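Bolitz Bench Days: The Week the Gripper Wouldn't Let Go

Welcome back to the Bolitz gallery! We've been putting phones and tablets onto stands with our arm for most of November, and this page covers the fault that ate up the middle of it. I had a great time chasing it, even the bad parts. Toàn Lã did the wiring, Geetha Amin did the logs, and I mostly crawled under the table with a flashlight.

The short version: on run 56 the fingers closed on a tablet, got the open command, and stayed shut. The arm carried on to its next waypoint with the tablet still in its grip and dragged the stand along until Geetha hit the stop. No cracked glass, no pinched hands, but we were a lot more careful after that.

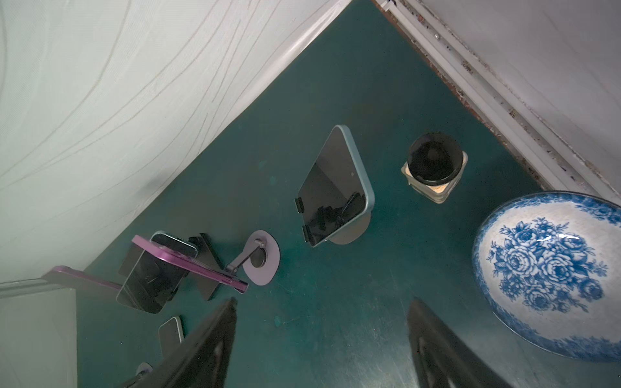
Wrist view over the teal table, fingers apart and the tablet in its gray stand. Phones and their stands on the left, floral bowl at lower right.

I love this angle. You get a real feel for how little room there is between one stand and the next, and why a gripper that hangs on to something is such trouble in a corner like this one.

The cause was a cable! The gripper lead ran through a Brutton clip at the elbow, and past 90 degrees of bend it lost contact for 800 milliseconds. Any open command sent in that gap just vanished, and our code never checked. Toàn found it by wiggling the lead while Geetha called out dropped messages from the next room (lots of shouting, very fun).

Fixed on 11/11/2021. The lead has a longer loop now, and the arm won't move off until the gripper reports that it's open. If there's no report, everything halts and the light goes red. We did 32 runs in a row afterward with no drops.

Still to do: swap the clip for the Bhat one, and get the same check onto the Drokside arm before anybody uses it. Until then please keep hands off that table while the power is on, even if the arm looks parked.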